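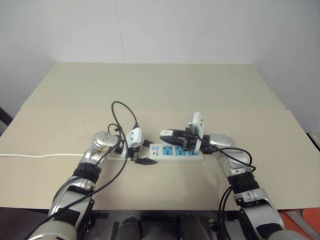 *Two-arm bench station with a power strip on the table.*

# Budgeting for a second two-arm station: which costs sit outside the supplier's quotation?

Posted in **Equipment and Procurement** by **Lejla Shehu**

Our department operates one two-arm bench station for handling small electrical goods, chiefly power strips and the small white plug housings that go with them. We have been invited to submit a capital request for a second station and must return the form before the end of June. I would be grateful for guidance from members who have been through a comparable exercise.

The position at present is as follows. The supplier, Husar, has quoted for the pair of arms, the grippers and the controller. The quotation doesn't include the wrist cameras, the table, the guarding, or any spare parts. Our finance office will accept one capital request per year from each department, and anything left out must then be met from the running budget, which for our group stands at £2000.

My specific queries are these:

- Is it usual to request the cameras and their cabling under the same heading as the arms, or should they be entered separately as accessories?
- What allowance should be made for replacement gripper fingers?
- Does the cost of installation belong in the capital request, or is it regarded as a service?

I should add that the first station was bought before my appointment, and the paperwork that survives is limited to a delivery note and one invoice for £3734, marked "ancillary items" without further detail. I do not know whether that sum is a reasonable guide to what we should expect this time.

---

**Tomos Vaughan**

It depends on your finance office. I would ask them. In our case everything was put through as a single line and there were no objections. Fingers are cheap.

---

**Anas Slaoui**

I was responsible for the purchase of two such stations at Irnville and can offer some observations, with the caution that accounting rules differ from one institution to another.

**Cameras and cabling.** We entered these with the arms. Our auditors took the view that a camera fixed to the wrist has no separate use once it has been fitted, and that the station should be valued as a whole. I would advise you to name the cables explicitly on the form. They are easily forgotten, and a cable that must follow a moving wrist has to be longer and more flexible than one that lies on a desk. On a two-arm station the runs are generous loops, and each loop needs enough slack for the full reach of the arm. We ordered standard lengths in the first instance and had to order again.

**Gripper fingers.** The correct allowance depends upon the objects. Square-sided plastic housings are kind to the fingers, although they do call for a pair that closes evenly on both faces. Thin items picked up from a hard tabletop are a different matter, as the fingertips meet the surface many times in a day. We keep four spare pairs for each station and review the stock twice a year.
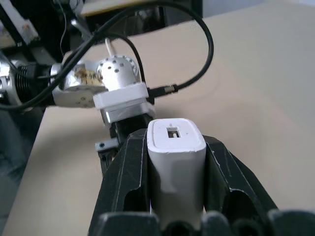

*Photograph: A. Slaoui / Irnville*

The view at the wrist shows how closely a small white housing sits between the two fingers, with its slot facing upwards. For work of this kind I would ask the supplier for the opening width of the gripper in writing, along with the price of alternative fingers, before the order is signed. Husar did supply such a list to us on request, but it was not part of the original quotation.

**Installation.** We treated the first visit as capital and every later visit as service. The first visit covered fixing the arms, aligning the cameras and a half-day of instruction for staff. If your supplier offers a training day at a separate price, please check whether it may be included in the same visit. Travel was charged twice in our case – an expense we could have avoided.

**Table and surroundings.** Please do not omit the table. The surface should be plain and of an even colour if the cameras are to be used for locating objects, and it should be deep enough for both arms to reach the middle without either being fully extended. Power must also be considered: a socket behind the table is of little use when the goods under test have leads of their own which need to lie across the surface.

As regards your invoice, I would not rely upon an undated sum with no breakdown. I would ask Husar for a copy of the itemised order. Suppliers commonly keep these for eight years or longer.

---

**Muammer Öztürkmen**

I agree with most of the above and would add two points from the side of the person who must approve such requests.

The first concerns contingency. A request with no contingency is regarded in our office with some suspicion, as it suggests that the figures have been taken straight from the quotation. A modest sum with a sentence of explanation is readily accepted. "Contingency" on its own is not; "replacement cables and one spare camera mount" is.

The second concerns the running budget. Ms Shehu's £2000 must presumably also meet the upkeep of the existing station. I would suggest that she set out a short table in the supporting statement, showing which costs fall in the first year only and which will recur. Ours took this form:

| Item | First year only | Every year |
|---|---|---|
| Arms, grippers, controller | Yes | |
| Wrist cameras and mounts | Yes | |
| Table and guarding | Yes | |
| Spare fingers | | Yes |
| Cables | Yes | Partly |
| Service visit | | Yes |
| Software support | | Yes |

Where a second station is of the same make as the first, the spares may be held in common. This is worth stating plainly, as it is one of the stronger arguments for remaining with the same supplier. We did obtain a rival quotation from Frota, which was lower for the arms themselves, but we would then have had to stock two kinds of finger and two kinds of connector.

I do not share Mr Vaughan's view that fingers may be disregarded on grounds of price. Delivery may be slow, and a station with no usable fingers is out of service whatever they cost.

---

*Comment from* **Lejla Shehu**

I am obliged to all three members. I have written to Husar for the itemised order and the finger price list, and have adapted the table for our own form with guarding shown on a separate line, as our safety office pays for half of it. The finance office has confirmed that the first installation visit may be included.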